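Nest box notes, 17/03/2026

The kestrel box on the north side of the Trudwood barn has been up for three winters now, and I took it down last week to check the fixings before the birds start looking at it again. One lag screw had backed out. I replaced it with a longer one and added a washer, which the original plan should have called for.

The entrance opening was clear. The floor had a layer of old pellets and starling straw, packed down hard in the back corners. I scraped it out, drilled two more drain holes, and put in fresh wood shavings to a depth of 7 centimeters. Kestrels bring in no nest material, so the depth matters. On bare boards the eggs roll.

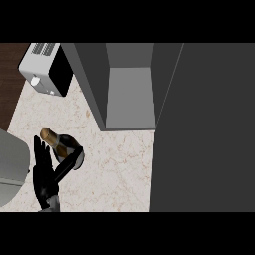

The second box, out by Horkell pond, is in worse shape. It faces southwest and takes all the weather. The roof has split along the grain and the hinge is rusted shut. I will build a new one to the same size and turn it to face east. Miloslav Kadlec has a box with that aspect at the far end of the valley, and it has been used in 9 of the years he has kept records.

Height is 40 feet at the barn and a good deal less at the pond, where the pole is the limit. I have seen a male hunting over the ditch between the two sites on most clear mornings, hovering at the same spot near the culvert. No female yet. I plan to keep off both sites until June and watch from the road with the scope.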